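Chapter 9
The Unreliable Narrator in the Short Novel

In this chapter you will read three passages from short novels and ask of each one the same question: how far can we believe the person who is telling us the story? The term "unreliable narrator" is used very freely today, on book covers and in reviews, and many students arrive with the idea that it means a narrator who lies. Some of them do lie. But a child who does not understand what the adults are saying is also unreliable, and so is an old man who remembers a summer better than it was.

Our main text is Rakia, a novel of 434 pages in its first version, which the author, Mireille Aoun, later cut until it could be read in one evening. The story is told by a ferry clerk called Khasawneh. He sells tickets in the port of Ivden, he knows all the passengers by their shoes, and he tells us on the first page that he has never been in love. By the end of the second section we have strong reasons to doubt this. He mentions the same woman at three different hours of the same morning, each time as if he had only now noticed her. 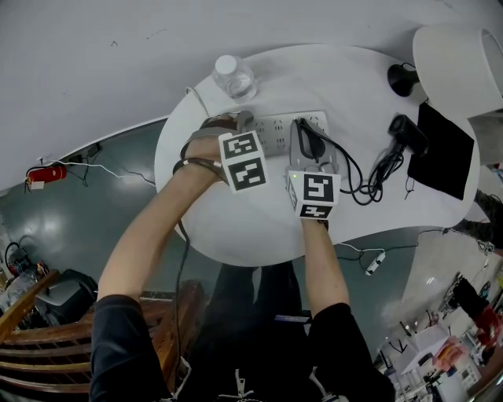
It is useful to look at how early the doubt begins. Aoun does not wait for a great discovery. She lets Khasawneh correct himself in small matters, the price of a ticket or the color of a coat, and these corrections make us trust him, for a while. A man who is so careful about a coat must surely be careful about everything. Then in July the ferry does not come back, and he gives us two accounts of the night which cannot both be true. He does not correct himself there.

Readers have disagreed about this silence. Some take it as guilt. Others find that Khasawneh believes both accounts, and that the book is a study of grief more than of crime. I lean to the second reading, but I have changed my opinion before, and the passages in this chapter were chosen so that you can defend either one.

A word about the text. We use the short version, in the Fovum edition, and the page numbers in the margin refer to it. In the long version the woman has a name and a chapter of her own. If you have the possibility to read that chapter, please do it after the exercises and not before them, as it answers some questions which the short version leaves open.

Before you start

Think of a story that someone in your family tells often. Write it down in 18 lines, in the words of the person who tells it. Then write what this person leaves out. Keep both texts - you will need them again in section 9.4.

9.1 First sentences

Read the opening of Rakia once, without a pencil. Allow yourself 30 minutes for the second reading, and this time mark every place where Khasawneh says "of course". Compare your marks with those of a classmate before you go on to the notes.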